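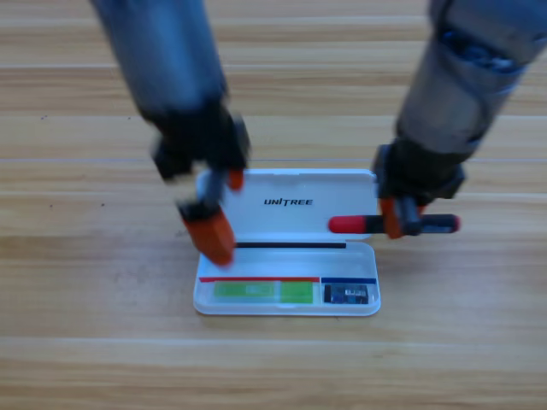 Afaf Nasrallah
@afafnasrallah · 4/9/26 · 14 posts

1/ Thread on whether two-arm cells can do small-parts kitting yet. By kitting I mean putting the right items in the right compartments of a case and closing the lid. People keep asking me about dishes and laundry. I think the plastic case is a better question, and it has a clearer answer.

2/ The task at my bench: open white plastic case, lid up, two compartments. Flat green pieces on the left, a small dark electronic module on the right. The red-and-black stick is in the right gripper. A person does this while talking about something else.

3/ Start with what is solved. Picking up a stick of that shape from a clear table is fine. It is long, rigid, has contrast against pale wood, and a parallel grip across the middle leaves both ends free. If your cell can't do this in 2026, check your calibration before you blame the model.

4/ Flat pieces are the opposite. A card lying on the floor of a tray gives a two-finger gripper almost nothing to close on. You can slide it to a wall and tip it up, or pinch an edge if the pads are thin enough. Ours aren't. Soft pads help on round objects and hurt on anything thinner than the pad's own compression.

5/ Translucent plastic is a perception problem. Depth cameras return holes or the table behind it. At Wandby we stopped asking for depth on the lid and fit the hinge line in the color image instead. A dark strip on milky plastic is about the best landmark you will be given.

6/ The lid is also a moving obstacle that weighs nearly nothing. Brush it with a fingertip and it swings, and now your plan refers to a lid in a different place. A person's hand notices and corrects. Most policies I have tested carry on to where the lid used to be.

7/ Numbers, with the usual warning that this is one bench. Placing a rigid item in an open compartment: 900 attempts, 895 in the correct compartment. The failures were all items resting on the divider. I'd call that usable with a camera check afterward.

8/ That figure is for placing only. The item is already in the gripper, the lid is already open, the case has not shifted. Every video you see of a robot tidying a drawer starts somewhere along this chain. Find out where before you compare success rates.

9/ Mohandas Sastry asked why we use two arms for a job one hand can do. Mostly for the case. It is light and slides on smooth wood. One arm can steady it or hold the lid while the other loads. You pay for this in shared workspace, and a good part of our cycle time is one arm waiting for the other to leave.

10/ We tried a fixture. Clamp the case, and half the difficulty goes away. On a shop floor, do that, every time. Najjar runs a line with a simple nest under the case and a single arm, and it beats our setup on speed by a wide margin. For a home you can't clamp the world, so the fixture result tells you very little.

11/ Total logged episodes since November: 2,818. That covers everything, including the ones where I had the wrong tray loaded. Adding more of them improved the pick and the place. It did very little for the flat pieces. My reading is that the fingers are the limit there, and I plan to change the pads before I collect any more.

12/ Recovery is where I'd spend the money. When a part lands crooked, a person nudges it without thinking. Our policy either regrasps from above (slow, sometimes tips the tray) or declares success. The Plotero checker catches the second case by comparing compartment contents to a reference image. It can't fix anything, it just stops the cell and waits for me.

13/ So, can they do it yet?
Shop floor, fixed case, rigid parts, check station at the end: yes, and you probably don't need learning for most of it.
Bench like mine, loose case, mixed parts: yes with a person within reach.
Kitchen drawer, unknown containers, somebody's kid moving things: no. I would not put a year on it.

14/ Pad geometry test is next. I have 2 candidate shapes, one with a thin steel lip and one with a fingernail-style wedge. The lip scratches plastic, so I expect the wedge. The Skakcombe people say they got cards off a flat tray with a wedge and a slow drag toward the wall. Will post the failure breakdown by part type when it's done. If you have run thin parts with soft pads and got decent numbers, send me the pad thickness and the grip force.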